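Jumholm Lantern Carnival returns in October with a new route and a late closing time

JUMHOLM, 20/02/2025. The Jumholm Lantern Carnival will be held again this October, with an evening parade of decorated floats, marching bands and walking groups through the old part of town. The organizers, Hebden Events, announced the outline of the program this morning and opened registration for groups that want to take part.

The theme chosen for this edition is "The River at Night." Float builders may interpret it freely, but every float must carry its own lighting and must be able to make the turn from Mill Street into Harbor Square without help. Last year's carnival brought over 2,000 people into the town center, and the organizers have asked for the same road closures plus the lower end of Station Road.

"We had bands stuck behind floats at the corner and people at the back heard nothing," said Evie Stockdale, carnival director. "We have moved the start to the fairground and widened the gaps. The bands will be spread out through the parade."
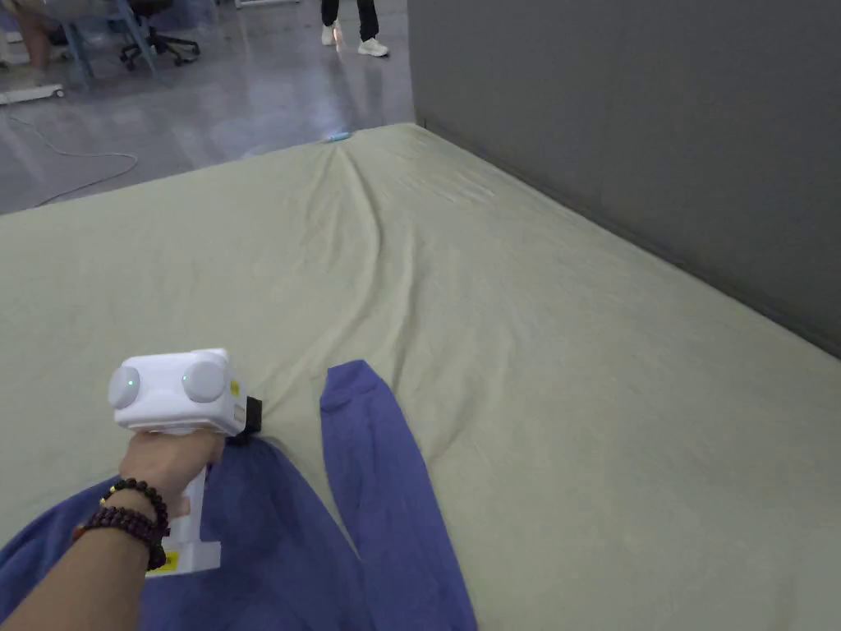

The parade

A total of 15 floats will be accepted. Places go to groups in the order in which complete applications arrive, and a complete application includes a sketch, the length and height of the float and the name of the driver. Walking groups do not need a sketch. They should state how many children are in the group and who will be in charge of them on the night.

The parade leaves the fairground at dusk, follows the river as far as the footbridge, crosses Harbor Square and ends on the Skastlow side of town, where the floats will remain parked and lit until the carnival closes. Visitors can walk among them there. Closing time has been moved to midnight, an hour later than before.

Music comes from 3 marching bands, including the Skastlow Town Band, which has played at every edition so far. The names of the other bands will be given when their travel has been confirmed. 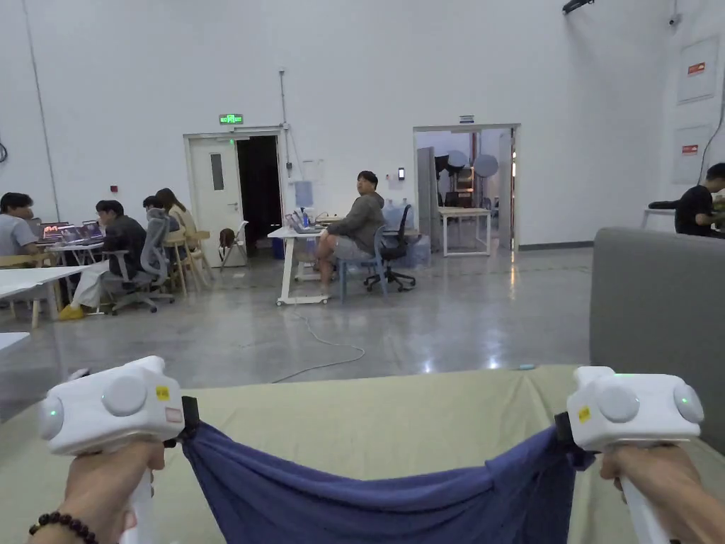

Food stalls will be set up on both sides of Harbor Square and along the first part of the river path. Stall holders who traded last year will receive a form by mail and have first choice of their former spot. New traders should write to the organizers and say what they plan to sell and whether they need electricity. Generators are not allowed on the river path.

Awards and workshops

Floats will be judged during the parade from a stand outside the old customs house. There are 2 awards, one for the best float and one for the best use of light. The float award is again sponsored by Given, the Jumholm paint and hardware store, which is also offering paint to registered groups at a reduced price.

Jhosep Tello, who designed last year's winning float, will lead evening workshops on lantern making at the Hebden yard. The workshops are free and open to anyone over the age of ten. Children must come with an adult.

"People think they need a big frame and a lot of money," said Tello. "My first one was willow sticks and paper on a garden cart. The paper tore before the bridge, so I will be showing people how to avoid that."
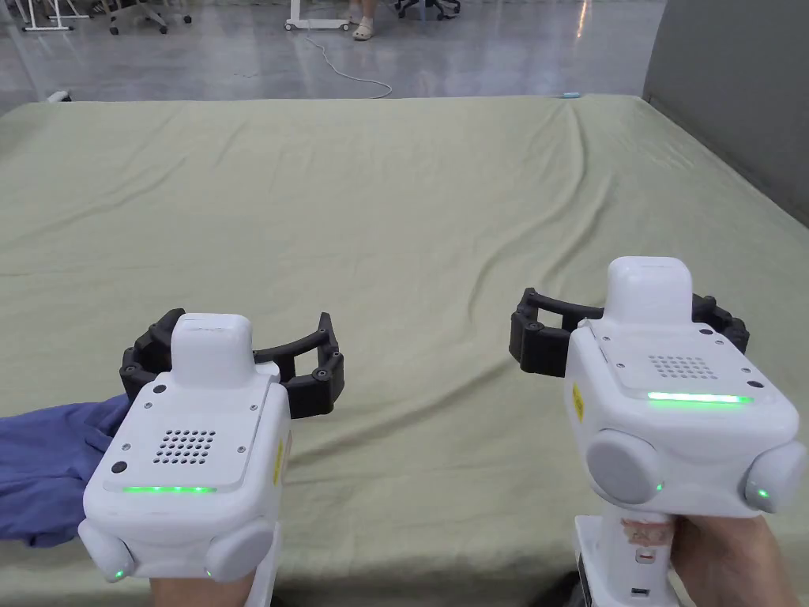
Workshop dates will be posted at the library and at the Given store. Materials are provided, but participants should bring scissors and wear old clothes. Finished lanterns may be carried in the parade by anyone who signs up with one of the walking groups.

If the parade has to be canceled due to high wind, it will be held the following evening on the same route. Stall holders will be told by noon.

Admission to the carnival is free. Parking will be available at the fairground until the road closures begin and at the Skastlow sports field all evening.

Registration forms for floats, bands and walking groups can be picked up from the Hebden Events office in Harbor Square, Jumholm.

Press contact: Evie Stockdale, Hebden Events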